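FOR IMMEDIATE RELEASE

Pugh Opens Clothing Repair and Reuse Service in Drilberg

DRILBERG, February 1, 2022 – Pugh, the household textiles company, today opened a clothing repair and reuse service at its Drilberg building. The service takes in clothes from the public, mends what can be mended, and passes wearable items on to people who have asked for them. Anything past wearing is sorted by fiber and sent for recycling.

The service is called Jaleck. It runs from the ground floor, which Pugh used for storage until November, and it has its own entrance on the river side of the building. Residents of Drilberg and the neighboring town of Vuvov can use it without an appointment. There is no charge for dropping clothes off. Repairs are priced by the type of work, and the price list is posted at the counter and on the Jaleck website.

"People bring in a coat with a torn lining and say they were going to throw it out," said Elin James, who manages the service. "A lining is a morning's work. We would like to see the coat before the trash does."

What Jaleck accepts

Jaleck accepts adult and children's clothing in any size, including knitwear, outerwear, school clothes, sleepwear and sportswear. Items should be washed and fully dry. They do not need to be ironed. Missing buttons, broken zippers, dropped hems and small holes are all fine, and staff ask that loose buttons be put in a pocket or a small bag with the garment.

Bras are accepted in any condition short of a broken frame. Most textile banks in the area turn them away, and Pugh expects them to make up a large share of early drop-offs. Hooks, straps and underwires can be replaced on site. Used briefs, socks and tights go straight to fiber recycling and should be packed in a separate bag. 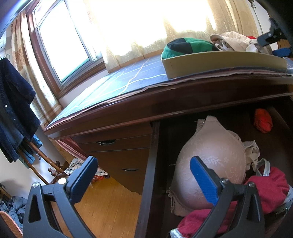
A bra in an open drawer. Jaleck takes bras for repair and reuse.

Shoes, belts, hats and handbags are not accepted at this time. Pugh plans to review that after the first year.

How the service works

Clothes handed in at the counter are checked the same day and put into one of three groups: ready to wear, needs repair, or fiber. Ready-to-wear items are pressed, labeled by size and hung in the front room. Items needing repair go to the workroom behind it, where Pugh has installed 13 sewing machines, two of them heavy-duty models for denim and canvas.

Customers who want their own clothes mended get a numbered ticket and a pickup date. Simple jobs such as hems and buttons are normally ready in two working days. Zippers, linings and knitwear take longer, and the counter will give a date before any work begins. If a repair turns out to cost more than first quoted, staff will call before going ahead.

Knitwear is handled by Janka Hájek, who worked in Pugh's sample room before moving to the new service. She will also teach a short evening course on darning and patching, with places for 27 people. The course covers hand darning, machine darning, sewn and knitted patches, and basic care of wool. Thread, needles and practice cloth are supplied. Students should bring one damaged item of their own.

Clearing out at home

Pugh has put together a short guide for households planning a clear-out before a drop-off. It is free at the counter and can be downloaded from the Jaleck website. The main points are as follows.

Work on one place at a time. A single drawer or one shelf can be finished in an evening, and a full closet often cannot.

Take everything out before deciding on anything. Clothes at the back of a drawer are easily forgotten, and many households own several near-identical items without knowing it.

Keep what fits and what gets worn. Set aside items that would be worn if they were repaired, and bring those in as repairs.

Fold knitwear flat. Hangers stretch the shoulders, and a stretched shoulder is hard to put right.

Check under the bed and in suitcases. Winter clothes put away in spring tend to stay put away.

Pack heavy items at the bottom of the bag and tie the bag loosely. Tightly packed clothes crease and take longer to check at the counter.

The guide was tried out by households in Vuvov before printing. Several asked for more on children's clothes, and a page on passing school clothes between families was added.

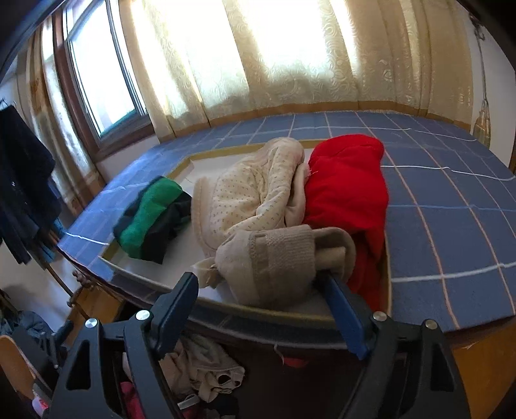
Glenys Ifans, replying to a draft of the guide, wrote that she had put off sorting her winter things for years and found the advice on doing one drawer at a time the most useful. She asked that the counter stay open later on some evenings, as she does not finish work until after most shops have closed. Jaleck has since added a late opening once a week.

Funding and staff

Pugh has paid for the conversion of the ground floor and will cover the running costs of the service for its first two years. Income from repairs goes back into wages and materials. Pugh does not take a profit from Jaleck and does not sell donated clothes.

The target for the first year is 2000 garments repaired. Jaleck will publish its totals on its website every three months, including the weight of material sent for fiber recycling.

"We make textiles, so we ought to know how to keep them going," said Nivaldo Brandão, head of operations at Pugh. "The workroom is set up for ordinary clothes – the things people wear to work and wash every week."

Visiting

The entrance is level with the street, and there is short-term parking beside the door. Large drop-offs of more than five bags should be arranged by phone so that staff can set aside room for them. Opening hours and the course dates are listed on the Jaleck website.

Press contact: Seren Wynne, Pugh press office, Drilberg. Interviews and visits to the workroom can be arranged on request.

END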